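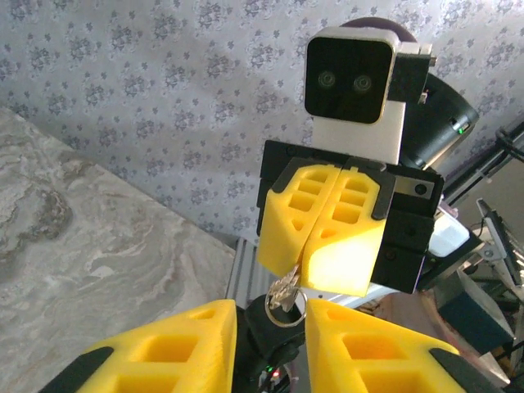 Notebook > Bench work > Key passing

2026-10-14, bench notes, Grevthorpe room

Keys today, and what a great thing to work with! A bunch of silver keys on a round ring is about as fiddly as a household object gets. Everything swings, everything slides over everything else, and the ring ends up wherever the weight wants it. I keep finding new things to like about them.

Plan was 18 passes, hand to hand, with the ring hanging down so the other side has a proper loop to go for. Pinch on the keys, leave the ring clear. Let it settle before closing. 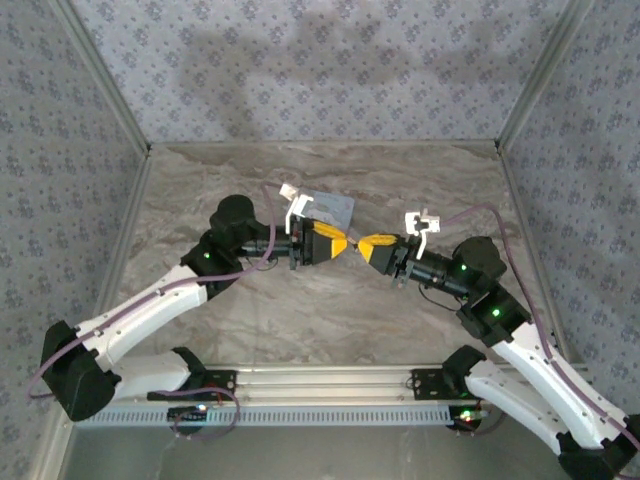

Tukico wanted the same routine with a single key, so that's next (20 passes, same height, same ring). I suspect a lone key will twist more, but I'd love to be wrong. Also want to try the big old mailbox key from the Deligiannis box, the one with the long shank. Lovely chunky thing.

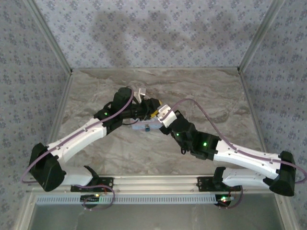

Left to do: weigh the bunch on the small scale, write the weight on the bag, and put the 2 spare rings back in the drawer marked June. The wider ring is worth a go too, it gives so much more room to aim for. Flidinau sheet still needs a column for ring size, will add it before the next batch.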